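Tonari Refurbished Desktop Computer, Nekau 44 Series

Sold and shipped by Ukden, Toledo
Condition: Refurbished, tested
Item number: 897
Price: $395, keyboard and mouse included

The Tonari Nekau 44 is a good desktop computer for the home office, for school work and for a small shop. It was used before in an office, and we have prepared it again for a second life at our workshop in Toledo. If you need a computer for letters, e-mail, bookkeeping and video calls, and you do not want to pay the price of a new one, please consider this model.

We buy the Nekau 44 in larger lots, so the machines are almost the same inside and we know them very well. Every unit is opened, cleaned from dust and started for a long test before it gets its place on the shelf. The case can have small scratches. We sort out the cases with deep dents, and these we use only for parts.

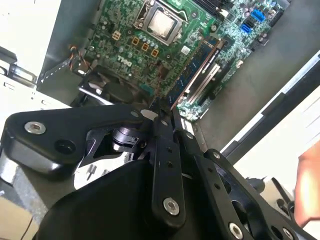
What is included

Desktop computer, Nekau 44
Power cord for a US wall outlet
Keyboard with cable, US layout
Mouse with cable
One printed sheet with the first steps
Warranty card

A monitor is not included. You can order one together with the computer, and then both are sent in one shipment. Please look at the connector of your old monitor before you order. The Nekau 44 has one DisplayPort and one VGA connector on the back side. For an HDMI monitor you will need an adapter, which we also have in the store.

Specifications

Processor: four cores
Memory: 8 GB, can be extended to 16 GB
Storage: 256 GB solid state drive, new
Optical drive: DVD, reads and writes
Network: cable connection, wireless by USB adapter (sold separately)
USB: four on the front, six on the back
Sound: line out on the back, headphones on the front
Position: standing or lying flat

The solid state drive is always a new part. We do not sell any computer with the hard drive of the former owner. Those drives are removed on the day of arrival and are destroyed.

Opening the case

Many customers like to add memory or a second drive by themselves, and you are welcome to do it. The warranty stays valid when you open the case. Turn off the computer, pull out the power cord and wait a few minutes. Touch a bare metal part of the case before you touch the board. Keep the screws in a cup, they are easy to lose on a carpet.

Take care with the cables when you close the cover. They must not be pressed between the cover and the chassis, and they must not touch a fan. The power supply itself should never be opened, also not when the computer is unplugged. If you think it is defective, write to us and we will replace the complete part. 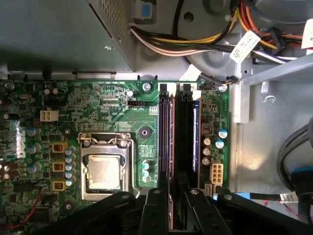 Green motherboard, gray power supply and the colored power wires inside the case.

Noise and placement

The computer is quiet in normal work. With a heavy program the fan becomes louder, and after some minutes it is calm again. Please leave a free space of one hand behind the case so that the warm air can go out. We do not recommend a closed cabinet. If you have a cat or a dog at home, put the case on the desk and not on the floor, because the hair collects in the front openings.

Shipping and pickup

We ship to all states except Alaska and Hawaii. Orders are packed within two working days. The box is strong, with foam on all sides, and we ask you to keep it until you are sure that you want to keep the computer. Pickup in Toledo is possible by appointment. At this time we bring the box to your car and you do not need to enter the building.

Warranty and returns

The warranty is 7 months from the day of delivery and it covers all parts except the keyboard and the mouse. You can return the computer within 30 days if it is not right for you. In this case the customer pays the return shipping. If the computer is defective, we pay it.

Availability

In stock. The next lot is expected in October, and the price can change then. Schools and small companies that need more than five units should write to us first for an offer.

Page updated 9 May 2020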